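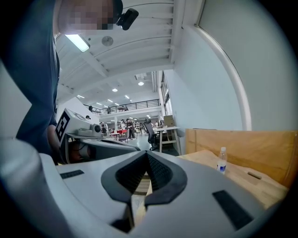
The little club at the end of the ferry line

The noise reaches you before the ground does. You come off the evening boat at Nostport, turn up the hill past the chandlery, and there it is, a drum and a lot of singing, drifting down over the rooftops a full hour before kickoff. By the time I got to the gate I was practically jogging.

Nostport play in the fourth tier, in a stadium that holds 2,000 people if everybody breathes in. Last May they stayed up on goal difference. This season they are second, four points behind Bunden, and playing some of the most joyful soccer I have watched in years.

Bunden were the visitors the night I went, and the place was full. They are the big beast of this division, with a proper training complex and a bench that cost more than Nostport's whole squad. They pressed high from the start and for ten minutes the home side could barely get out of their own half. Then the left back stepped inside, played a pass straight through the middle of three blue shirts, and the entire ground stood up. It didn't even lead to a shot! They stood up for the pass.

That pass is what the locals will talk to you about if you give them half a chance. Nostport used to be a long-ball team, and a pretty grim one. The change came two summers ago, when the club gave up on buying experienced players and filled the side from its own youth teams and from Helmy, the island club across the sound that folded when its lease ran out. Seven of the current squad learned the game on Helmy's sloping field, where anything hit in the air ended up in the sea. So they kept it on the grass. They still do.

The first goal came after 31 minutes, a low cross from the right that the center forward met at the near post with the outside of his boot. Bunden equalized before the break with a header from a corner, and that is still the weak spot. Nostport are short, all of them, and every corner against them feels like a small emergency.

The second half was wonderful. Both teams stopped being careful. Bunden hit the bar, the Nostport keeper saved one with his shins, and a substitute who turned 18 this spring ran at his marker again and again until the poor man was walking backward. The winner was his, eight minutes from time, a curling thing from the corner of the box that seemed to hang there forever before it dropped in. I hugged a stranger in a yellow raincoat.

The cup run has helped, of course. In the third round they went to Itar, a top-flight side, and took 299 supporters with them on two chartered boats and a string of buses. They lost 3-2 in extra time and sang all the way home. Since then the average home crowd has climbed to 1,060, a huge number for a town where the high school has two classrooms to a grade, and there is a waiting list for the covered seats.

Can they go up? The run-in looks kind on paper, with only one long trip left, but the squad is thin and the center forward is one yellow card from a suspension. Bunden will not drop many more points. A playoff place is the likelier route, and a two-legged tie on that hill, under those lights, with the drum going, is something I would cross a lot of water to see.

The last ferry leaves at 10:40 p.m. Half the away end missed it and stayed in the clubhouse, where somebody had put the soup back on.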